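Domow launches the Kondasgate, a small phone with a battery you can change yourself

Hello from all of us at Domow! I'm Hortensia Taipe, I run the phone side of the company, and I asked if I could write this release myself this time. The last one went through so many hands that by the end I couldn't find the name of the phone in it.

So, the name first. It's called the Kondasgate, it goes on sale in December, and it's the smallest phone we've ever made. I've been carrying one since the spring and I keep losing it in my coat, which I'm choosing to see as a good sign.

It fits in the front pocket of ordinary trousers. You can reach the top corner of the screen with your thumb without shuffling the whole thing down your palm. We get more letters and emails about size than about cameras, charging and price put together, and most of them say the same thing in different degrees of crossness: please make one I can hold. We've made you one.

The back comes off. There are 3 screws, all the same size, and the screwdriver is in the box. Under the cover you'll find the battery, which lifts out on a fabric tab, and a new one clicks in where the old one was. My colleague Heriberto Betancur designed the tab and is very proud of it (he'd like it known that there were a great many earlier tabs). We'll be selling spare batteries from the same day as the phone, and we've promised to keep them in stock for 5 years after the last Kondasgate leaves the factory.

The cover has a rubber seal running round the inside edge, so the phone will cope with rain and a splash from the tap. Please don't take it swimming. If you open it up, wipe the seal with a dry cloth before you close it again and check it's sitting flat in its groove all the way round.

The screen is sharp and bright, and there's a proper dim setting for reading in bed. I asked for that one and I'm not sorry. It goes much lower than our older phones did, and you can set it to come on by itself at whatever time you like. Mine is set for half past nine, and yes, I've been teased about it.

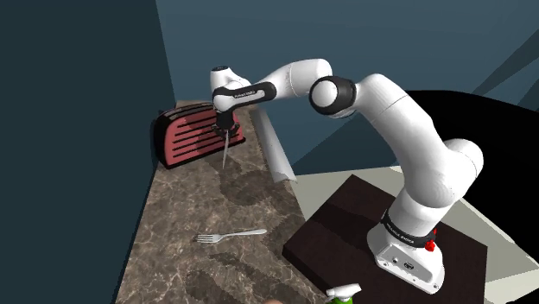 Then there's the software, where I think we've made the biggest jump. The Kondasgate runs Feven, our own light version of Android. Nelly Correa and her team have spent the past year taking things out of it. There's one app for messages, one for photos and one for the calendar, and anything else is yours to add or leave alone. Updates come down overnight while the phone is charging and they wait for you to say yes. If you say no, it asks again a week later and leaves you in peace until then.

Nelly's favourite bit is the new battery page, so I let her have a paragraph. "You can see how worn your battery is, as a plain number, on the first page of the settings," she says. "When it drops low enough that you'd notice, the phone tells you once and gives you the part number. It doesn't slow itself down behind your back. I've wanted to ship that page since I joined."

I should say something about the camera before somebody asks. There are two on the back, one ordinary and one wide, and one on the front. They're good! They aren't the best you can buy, and if you take pictures for a living you'll want something bigger with more glass in it. For birthdays, dogs, receipts and the sea they're lovely, and the shutter is quick, which matters a lot more to me when the dog is involved. We've also put a real button on the side that opens the camera from a locked screen. Press it again and it takes the picture.

We tested the phone with people who'd already bought something from us and had opinions about it. There were 1,068 of them in the end, far more than we'd planned for, and they sent back pages and pages of notes. The volume keys moved further up because of those notes. The ringtone also changed, and I won't hear a word against the old one, but I accept I was outvoted. Lawal Ezeani, who read every reply, says the most common request by a mile was for a headphone socket. It's there, on the bottom edge.

Now for what it costs. The Kondasgate will be 900 euros with the larger memory, and that's the only version we're making for now. I know it isn't cheap. Small phones are fiddly to build and we'd sooner make one version properly. The price includes the screwdriver, a charging cable and a printed guide with real drawings in it. There's no plug in the box, as most of you told us you've got a drawer full.

It comes in three colours: dark green, a sort of warm grey, and a yellow that I fought for. The covers are sold separately too, so you can buy the grey and change your mind later.

If you already own an Escobar, the phone we brought out before this one, you won't be left behind. Feven is coming to the Escobar as a free update early next year, battery page and all. The Escobar's battery isn't one you can swap at home, but our repair desk will do it for you by post and the price for that stays as it is. The old covers won't fit the new phone, sorry.

Orders open on our website in December at nine in the morning, and shops that already stock our phones will have it shortly after. If you sign up to the mailing list you'll get a note the evening before. We're not doing numbered editions or a waiting list or anything of that sort.

Reviewers and journalists who'd like to borrow one should write to Efraín Rivadeneyra in our press office. He has phones in all three colours and a stack of spare batteries, and he'll post them out in the order people ask. Please tell him which colour you'd like and when you need it by. He can also send the full technical details, the drawings from the guide and the repair manual, which will be free for anyone to download on launch day.

Hortensia Taipe
Head of Phones, Domow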